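Osis Two-Part Storage Bin: Eight Months In

July
By Shiela Enriquez

I bought the Osis bin to replace a stack of cardboard boxes in our back room. It cost $82 with shipping, more than I like to pay for a plastic tub, and I have used it nearly every day.

Setup

There isn't any. The divider arrived already in place and the bin went straight into use. The instruction sheet covers cleaning and not much else. Mine says to use dish soap and a soft cloth, and to keep it out of direct sun.

Daily use

The uneven split works well for me. I put things that need sorting in the big side and finished items in the small one. The walls are stiff enough that the bin doesn't bow when I drag it by one end, full or not. I had a Grollham tote before this and it sagged by the second month.

It is heavy for its size. Two people can carry it loaded, but one person will want to empty it first. There are no real handles, just the lip, and the lip is hard on the fingers. Clarkix sells a clip-on pair that is supposed to fit. I tried them and sent them back - they slid off whenever the load shifted.

Noise is the other complaint. Anything hard dropped in makes a bang you can hear in the next room. A piece of felt in the bottom helped, but it collected dust and I took it out after a week.

Wear

The plain gray sides hide marks fairly well. The sloping divider doesn't. Expect dark vertical scratches on the upper part and a worn patch with flaking edges lower down, plus smudges on the floor of the larger side. The small side gets off with a few scuffs near the corners. 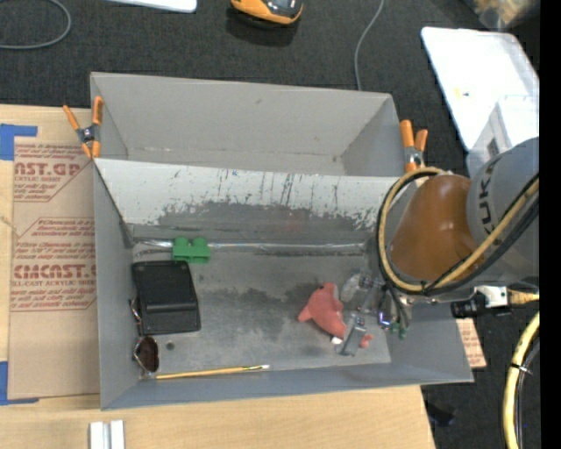 Should you buy it?

Yes, if it will stay in one spot. If you need to move it often, look for something lighter with proper handles. I'd give it four out of five and would buy it again at the same price.

Recent reviews
Tsuchiya folding step stool
Grollham rolling cart, second look
Radomír Koubek on cheap label makers

Contact us | All rights reserved | Back to top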